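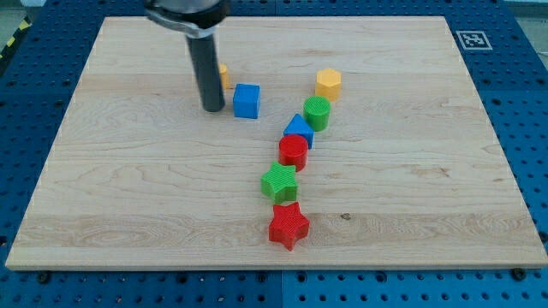 Kann ein Roboter inzwischen das Kinderzimmer aufräumen, wenn man nur genug Geld ausgibt?

Efua Addo
Bauklötze vom Boden in die Kiste, mehr verlange ich gar nicht. Budget bis zu 800 Euro.

Antworten (2)

Bjartur Bundgaard
Für das Geld bekommst du einen Saugroboter, der die Klötze vor sich her schiebt, bis sie unterm Schrank liegen. Das ist auch eine Art Ordnung. Im Labor klappt das Greifen einzelner Teile ganz ordentlich, solange der Tisch fest steht, das Licht stimmt und keine Socke dazwischenliegt. Ein Kinderzimmer ist da eine andere Liga - bei uns schon wegen der Socken. Ich würde noch ein paar Jahre warten und solange mit Gummibärchen bezahlen. Zwei Stück pro Kiste, Stand Juli, seitdem wird nachverhandelt.

Vemov
kommt drauf an was du mit aufräumen meinst. mein Schwager hat sich so einen kleinen Tischarm gekauft und 4 Wochenenden programmiert, jetzt schiebt der einen Würfel von links nach rechts. meistens. Boden und Treppe kannst du vergessen, Wäsche auch

Efua Addo
Danke euch. Von links nach rechts schieben kann mein Sohn auch schon. Dann also Gummibärchen.

Beitrag als hilfreich markieren - Melden - 211 Aufrufe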